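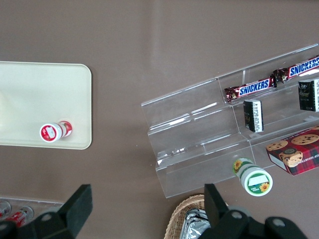
Search jobs, keywords, location Go

Snack counter and shelf person wanted, part time, Grenden building

We need somebody for the ground floor snack counter at Grenden. Start in September if you can, sooner is fine too. 20 hours a week, mornings mostly, hours are fixed so you can plan around them. It's a small counter. Candy bars, shortbread, little boxed stuff, bottled drinks, a hot drinks machine that you fill but don't fix.

Cadwaladr has run this counter since 2016, plus the bigger one over at Prirness. Same stock at both, mostly. You'd be at Grenden but may get asked to cover Prirness now and then, bus fare paid.

What you'd do

Open up at 7:30. Lights, register, float. Fill the clear step stands before the first rush at 8. Candy bars go along the upper step, end to end, logo facing out. Small dark boxes stand up on the step under that. Bigger boxes, cookies and shortbread, low down where they can't tip onto anything. Cream trays are for returns and odd ones, customers leave things all over and they have to go somewhere until you get a minute.

Keep it looking full. When the front goes, pull from the back. Old dates forward, new dates behind, every single time please, we have had complaints.

Wipe the acrylic. It shows every fingerprint and the window light is not kind to it. Soft cloth only, NO paper towels, they scratch it and those stands are expensive.

Serve people. Most of them want one thing and are late for something. Some want to chat. Both fine.

Take deliveries, twice a week, the Skullgate van comes to the side door before 9. Check the boxes against the sheet before you sign. If it's short write it on the sheet and then tell Zulmira, not the other way round.

Count the drawer and close at 11:30. Trays emptied, stands covered, trash out. Stock sheet goes in the blue folder.

What we're looking for

Someone who turns up. Experience in a store or cafe is good but we have trained plenty of people from zero. You need to be ok standing most of the shift and lifting a case of drinks (they are heavier than they look). Basic adding up. Tidy hands, by which we mean you notice when a row is crooked and it bugs you a bit.

Must be 18 or over. Nut allergy, please tell us before you come in, we can't keep nuts out of the counter and we'd sooner talk about it up front then have a problem later.

Pay etc

Paid every two weeks. Rate depends on experience, ask Bilal, he'll tell you straight on the phone. 400 dollar bonus after your first six months, paid with that month's check. Free hot drinks on shift. Snacks at cost, write them in the book. Shirt and apron provided, bring your own shoes, closed toe.

First two mornings are paid training alongside Zulmira Arruda, who has the counter now and is moving over to ordering. She'll show you the stands, the register, and the trick with the side door.

How to apply

Email or drop off a page about yourself, doesn't have to be fancy. Put in which mornings you can NOT do, and a number we can reach you on. One reference, work or school. Leave it in the box outside room 351, or hand it in at the counter before closing.

Bilal Aoun is doing the calls, usually after 2 in the afternoon. If you miss him he'll try once more. Short talk first, then a half hour at the counter where we give you a case of mixed stock and an empty stand and see how you get on. Not a test exactly, take your time with it, ask questions.

We will close this ad when we find the right person so dont wait around. If you applied last year you're welcome to apply again, just say so at the top.

No agencies please.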